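My neighbor Ruaridh MacLeish likes to ask me, over the fence and usually with a hose in his hand, when he'll be able to buy something that puts his dishes away. I always tell him not to clear out a closet for it just yet.

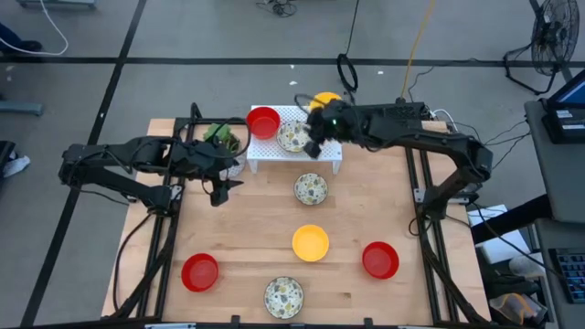
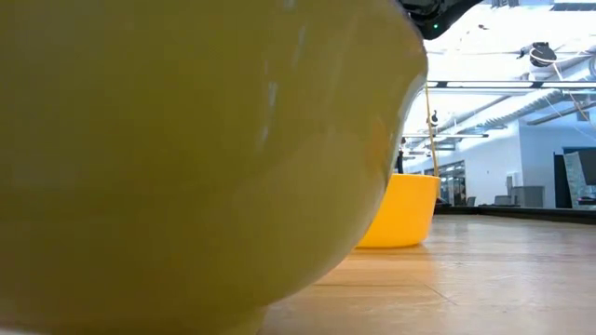

Putting bowls away is a chore most of us learned before we could spell, and I still think it's a fairer test of a household machine than any backflip. You have to judge a curved rim, pick a spot (mine is a shelf in Grondatbridge that was crowded back in April and still is), and let go gently. Even eight bowls, red and yellow and patterned, with a little white stand among them, leave two arms plenty to sort out. I'm hopeful, I really am, but I'd want to see it done 100 times in my own messy kitchen before I paid for it.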